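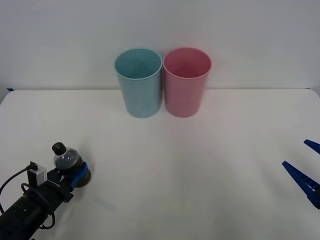
4. Setting up the Verix for a tasting counter

The Verix dispenser keeps an open bottle under gas and pours a measured serve. The maker claims this will hold a red at its best for weeks, and we would treat that claim as a ceiling. Set-up goes faster on a clear bench with everything you need already out. Plastic cups are fine for the test pours, and two stood side by side with the rims nearly touching, like the pair in the photo, take up very little bench. Save your glassware for customers.

4.1 Before you start

You will need the dispenser head, the pour tube, the drip tray, a gas cartridge, a 500 mL measuring jug and a bottle of plain water. Do not set up with wine. The quick-start card in the box says you can, and you will waste most of a bottle finding out why we disagree.

Note: Third-party cartridges marked "Verix compatible" may or may not seal. The Jilel ones have given us the least trouble, but check the thread on each one anyway.

4.2 Fitting the head

1. Rinse the pour tube in warm water and shake it out. Ignore the "factory sanitised" sticker.
2. Push the tube into the underside of the head until you feel it click. If there is no click, pull it out and start again. Forcing it will split the collar.
3. Lower the tube into the water bottle and press the stopper down firmly.
4. Close the side clamp. It should take some effort. An easy clamp usually means the stopper is crooked.
5. Screw in the cartridge by hand, in one smooth movement. A short hiss is normal.
6. Wait 2 minutes and listen. If you can still hear gas, unscrew the cartridge and go back to step 3.

CAUTION: The cartridge is under pressure. Point the head away from your face when fitting or removing it, and never use pliers.

4.3 Checking the pour

The display will tell you it is calibrated straight out of the box. Test it.

7. Set the serve to the smallest size and pour once into a cup. Tip this out, as the first pour carries air.
8. Pour 6 serves into the measuring jug.
9. Divide the total by six and compare it with the setting on the display.
10. If the result is out by more than 2 mL per serve, hold the Pour and Clean buttons together and adjust the trim up or down. Repeat from step 8.

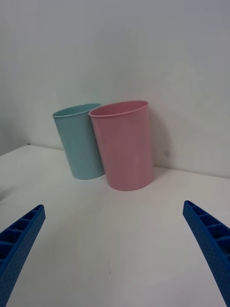 Figure 4b. Blue and pink plastic cups, upright.

Note: Trim settings are lost when the batteries are changed. The manual supplied by the maker says they are stored.

4.4 Linking to Fondeo stock software (optional)

The head can report each serve to Fondeo over Bluetooth. It works well enough at close range. Keep a paper tally for the first fortnight and compare the two before you rely on the app for ordering or for liquor licence records.

CAUTION: Never use the dispenser on sparkling wine, whatever the "universal" stopper says on the packet.

Section last revised Monday, May 10, 2021. Cleaning is covered in section 5.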